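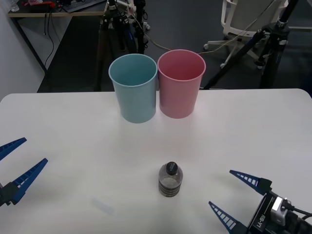 Photo: Farzana Samarakoon, Kundarier shared workshop

Section 5. Setting up the table and testing the grip

Do this section after both arms have been homed and the wrist cameras show up in Adero. You will need a white-topped table, two plastic cups in different colours and one small bottle with a screw cap.

1. Wipe the tabletop and let it dry. Grit under the bottle will make it tip.

2. Stand the cups side by side toward the back of the table. Put the bottle in front of them, near the centre.

3. Open both grippers fully and park them at the front corners.

Note: The slotted fingers flex when they close. Check each slot for cracks before every session and swap any finger that has one.

CAUTION: Keep the stop button within reach. Stay out of the space between the arms while the motors are on – even when nothing is moving.

4. In Adero, set the closing speed to 5 and the hold time to 300 ms.

5. Jog one arm toward the bottle until the open fingers are on either side of it. Watch the wrist view as you go, and stop if a finger touches the plastic. 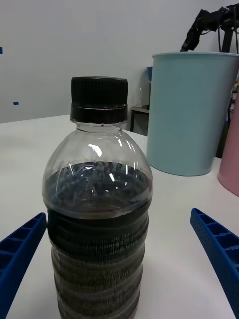 6. Close the gripper slowly. If the bottle slides or turns, open up, centre it again and repeat.

7. Lift the bottle a little, hold, and set it down. Do this four times before you try the other arm.

Note: Do the cap up tightly before any lift. Vlasta Hubáček's cable notes are in the Kadlec folder, and they cover what to do after a spill.

8. Save the pose and go on to Section 6, Cup handling.

Last revised 8 July 2025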